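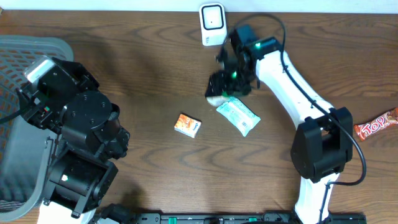

Heledd Bellis reckons a basket is where organising goes to die. She wrote that under my post on the linen cupboard back in July and I've been arguing with her in my head ever since, usually while chucking something into a basket.

Her point, if I've understood it, is that a basket has no opinion. A drawer with dividers tells you where the batteries live. A basket will take batteries, a sock, the good scissors and half a birthday card, and then it just sits there looking tidy from across the room. Fair enough! I've done all of that, and I've done it in the same week.

But I love a plastic basket and I'm going to stick up for mine. It's a big grey one with a thick rolled rim and rows of slanty holes up the side, and for me the rim is the whole thing. You can grab it anywhere. The cane ones I bought when we moved in (three sizes, very pretty, cost me 80 dollars for the set) shed little bits all over the carpet and snagged my good jumper, and they've since gone to live in the shed with the potting mix. Plastic you can hose off on the lawn.

So the way I do it now is the table sort. I clear the big brown table in the back room, put the basket down at the left-hand end and leave the rest of the timber bare, as much as I can manage. Then whatever corner of the house is annoying me most gets brought over an armful at a time, and it all has to go across the table before it's allowed in the basket. Things that belong in another room go in. Rubbish goes straight in the bin. Anything I can't make my mind up about stays on the table where I have to look at it during dinner, and believe me, you get decisive pretty quickly when there's a bike pump next to the gravy.

Last time it was the hall cupboard. I gave myself until 4 in the afternoon and went over, of course, mostly thanks to finding a Gasby catalogue from years back and sitting on the floor to read it. Also in there: the instructions for a heater we don't own any more, a torch with no battery cover, and 173 pegs. I know it was 173 because I was counting pegs, on purpose, to settle an argument about whether we needed to buy more pegs. We do not need to buy more pegs.

The bit I've changed since that linen cupboard post is the emptying. I used to carry the basket round the house and put things away "as I went", and it would end up parked at the bottom of the stairs for a fortnight -- exactly what Heledd was on about, so I'll give her that one. Now it has to be empty and back on the table before I start another armful. Up to 2 trips per room and then I stop for a cuppa.

Berwyn Lougher emailed to ask whether I line mine. No, I don't, Berwyn, the crumbs are meant to fall out the holes! If you're keeping small stuff like hair ties in one, an old tea towel folded in the bottom does the job.

Next up is the cupboard under the laundry sink. I opened it this morning and shut it again.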